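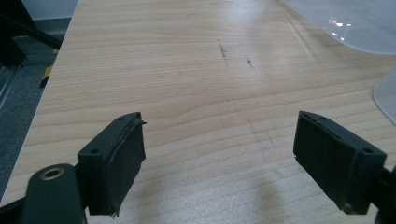 4.2 Segmenting transparent objects near the fingers

Figure 3. View from the hand-held gripper over a wooden tabletop, with clear plastic at the upper right. The jaws are open with nothing between them. Note the bright highlights on the plastic, the pale glare on the table and the frayed edge of the left grip pad.

Transparent objects are the part of this work we have enjoyed most, and they are also where our first perception stack fell over. The depth channel returns very little on clear plastic, so we dropped it for this stage and ask the network to find such objects from colour alone. Figure 3 shows why that is hard. The wood grain carries on through the plastic with only a slight loss of contrast, and the strongest cues are a curved rim and a scatter of small white highlights. Glare on the table can be just as bright as those highlights, and a detector that looks only at brightness will happily mark both.

Our answer is a two-branch model. The first branch, built on the Clodel encoder, predicts a soft mask for anything that lets the background show through. The second predicts rims as thin curves. A mask region is kept only if it touches a rim over a fair share of its outline, or if it runs off the side of the image. That last exception matters a great deal for a camera carried on the tool, where objects are often only partly in view. In Figure 3 the second piece of plastic, at the right, shows little more than its curved left side, and an earlier version of the rule threw such pieces away.

The training set for this stage holds 1,657 labelled images. We drew the rims by hand and derived the masks from them where the outline closed. Where it did not, the annotator filled the region up to the image border. Brigitta Hauser wrote the labelling tool, Loltia, which snaps a rough stroke to the nearest curved gradient, and it made the work far quicker than tracing every rim point by point.

4.3 Masking the tool

The fingers fill a large part of the lower image and barely move within it, so it is tempting to paint them out with a fixed template. We tried this first. It works well for the solid parts, such as the matte black blocks, but poorly for the grip pads. Pads wear, and as they wear their outlines change. The left pad in Figure 3 has a thin torn flap at its upper corner while the right one is smoother and more intact. With a fixed template the flap sits outside the mask, and the planner reads it as a small dark object lying on the table, right where the next grasp would close.

We now combine the template with a short learned correction. The template gives the finger blocks and the visible part of the linkage, and a small network grows or shrinks the mask within a narrow band along each pad. It runs at 60 Hz on the same card as the rest of the pipeline. We were delighted by how little data it needed: 100 images with hand-corrected pad outlines were enough, provided that they covered pads in different states of wear.

Marks on the table call for a different treatment. The small dark scratches or smudges in the upper middle of Figure 3 are outside the tool mask and should stay outside it. We pass them to the Stöckli tracker, which follows each candidate across the recording and tests whether it keeps its place on the table plane. Candidates that stay fixed and show no height are stored as surface marks. The planner may then move across them freely – a simple change, but it removed most of the needless detours we had seen in the Nuneck recordings.

One weakness remains. When a pad comes very close to the table, its shadow and its lower edge merge into one dark shape, and the correction network sometimes takes in both. The error is on the safe side for collision checking, but it hides thin objects lying flat between the fingers. We are testing a version that looks at 2 consecutive images in place of one, so that the shadow can be told apart by the way it shifts as the tool is lowered. Section 5 reports grasping results with the single-image version only.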